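4.3 Recording demonstrations in the simulator

Before you start this section, the Rendov arm model must be loaded and the operator controller must be paired (see 4.1 and 4.2). If the status line in Zeltton Studio still shows "No leader device", go back and repeat the pairing. Recording without a leader device is possible, but the files will contain no actions and the trainer will refuse them.

One recording of one attempt is called an episode. For the bedroom set we ask for 600 accepted episodes from each site. An episode may have up to 2,000 steps. When this limit is reached the recorder stops by itself and marks the episode as "long". Long episodes are not deleted, but they are not counted for the 600.

Preparing the session

1. Open Zeltton Studio and choose Session > New.

2. In the field Task, select the task text from the list. Do not type your own text. Small differences in the words, for example "put" and "place", are treated as two different tasks.

3. In the field Room, choose Hinier bedroom. Loading takes up to 36 seconds the first time.

4. Enter a seed. The seed decides where the loose objects lie on the bed and how the light falls in the room. For the practice session please use seed 817, so that your results can be compared with the reference episodes.

5. Set the view to Arm Base. This is the view that the learning system will receive, and the operator should work from the same view. You may open a second view from the side for checking, but it must be closed before recording.

Note: The shadows are part of the recorded picture. Do not switch them off to get a faster display. If the display is slow, reduce the window size instead – the recorded size does not change.

Recording an episode

6. Press Reset and wait until all objects have stopped moving. A ball can roll for a short time after the reset.

7. Bring the arm to the start pose with the Home button.

8. Press Record. The border of the window becomes red.

9. Move the gripper toward the target with one calm movement. Short pauses are allowed. Pauses longer than three seconds are cut out by the trainer, and this can damage the episode.

10. When the gripper is over the far part of the bed, reduce the speed to Low. At this distance the gripper looks small in the Arm Base view, and it is easy to judge its height wrongly.

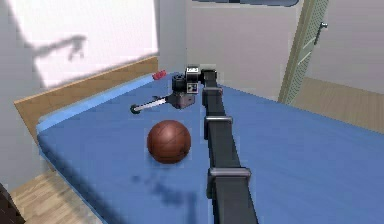
Figure 4-6. Arm reaching to the far end of the bed, with the tool at the gripper. The ball and the small red object are to the left of the arm.

11. Finish the task, lift the gripper clear of the sheet and press Stop.

12. Select Accept, Reject or Failed try. Use Failed try when the movement was good but the task was not completed. These episodes are kept in a separate folder and are also useful for training.

Caution: Do not correct the position of an object with the mouse while the recording is running. The object will jump from one step to the next, and the learning system may learn from this jump. If you have done it by mistake, select Reject.

Caution: The leader device gives force feedback. Keep a light grip on it when the gripper is near the side board of the bed. A contact with the board can push the handle back quickly.

Saving and sending

13. After every session choose Session > Check. The check looks for missing frames and for episodes without a label.

14. Choose Export and select the format Nambiar v2. The older format does not store the seed.

If the check reports "Time mismatch", close all other programs and record the affected episodes again. Repair of the time data afterwards is described in section 7.2, but the result is less exact.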